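Search this site
Search for:
Go

Speaker notes: Returns at a small shop
September 2021

Slide 1. Opening

Thank them for coming. Say what the talk covers: what we do at Jimo with items customers send back, and what we changed after a bad January. Mention that the handout is by the door.

Slide 2. Who we are

Jimo sells kitchen goods and small hardware online. We have 2 packing tables and one back room. For years the returns went on the floor under the second table until somebody had time for them. In January there was no floor left.

Ask for a show of hands: who has a pile like that now? Wait for it.

Slide 3. What the pile cost us

Refunds were late. Customers wrote twice, sometimes three times, about the same parcel. Good stock sat unopened while we reordered the same thing from Flavov. I found 50 jar lids in that pile on the day a new order of jar lids came in.

Don't go into the Flavov invoice dispute. If it comes up, say it was settled.

Slide 4. The first rule

Every return gets opened the day it arrives. It doesn't have to be finished that day. Open it, match it to the order number, and put it in a bin. Refund emails go out at 3, before the last pickup.
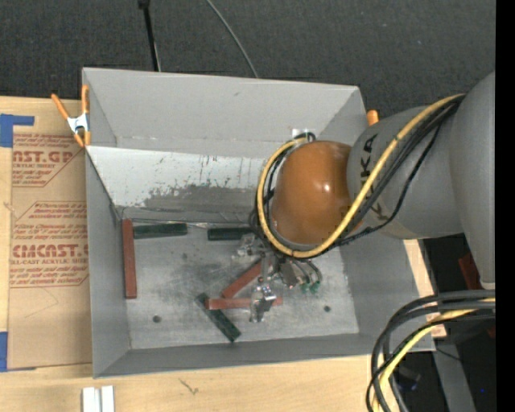
The question I get most is how many categories to use. We started with too many. We had one for dented boxes, one for missing parts, one for wrong color, and so on. Staff stopped to think over every item and the sorting slowed down. Now it's sell again, send back to supplier, or throw out. If you can't decide, it goes back to the supplier and they can tell us.

Slide 5. Suppliers

Kaczorowski takes faulty goods back as long as we send a form with each carton. Ivow wants a photo first and then usually tells us to keep the item. Write each supplier's terms on a card and tape it where people work. Ours used to be in a spreadsheet that only I opened.

Pause here for questions if we're on time. If not, skip to slide 6.

Slide 6. What still goes wrong

Parcels with no order number inside. We hold them on a shelf and check the shelf when a customer writes in. Gift returns are still slow. Opened food storage sets can't be sold again and we haven't found anyone who wants them.

Slide 7. Handout

Page 2 has the return slip we use. They can copy it and put their own name on it. The supplier card is on the back.

Take questions. Room has to be cleared for the next session.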